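Count the failed runs too

Two arms and one cup ought to be easy to report on. The Bornden group taught their pair of arms from 253 demonstrations and published a success rate, and most people who passed the paper on quoted that rate and nothing else.

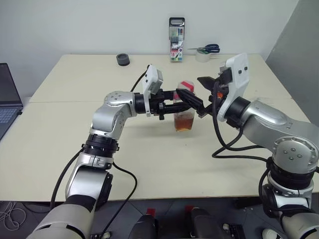 Ryan Rudd wrote to me that a success rate is all he needs, and that if a method works he can find out for himself where it breaks. I understand the wish for a short answer. I still think he is wrong, and so are the reviewers who let papers through on that basis.

A clear plastic cup with liquid in it is a hard object. It bends under the fingers and it is difficult for a camera to judge. When two grippers share it, one can squeeze while the other pulls, and a run may be scored as a success with the cup badly dented. Another may be scored as a failure when the arms stopped a finger's width short. The single figure treats both as settled.

Magdolna Erdős ran 700 trials on the Hornero method and printed every failure by type, in 3 pages of dull tables. I have used those tables more than any result published in August. They showed that most drops came at the moment the second gripper made contact, and our own group at Drulten changed its training data on the strength of that.

Journals could ask for the same from everyone. It would cost the authors 2 days of sorting through recordings they have already made.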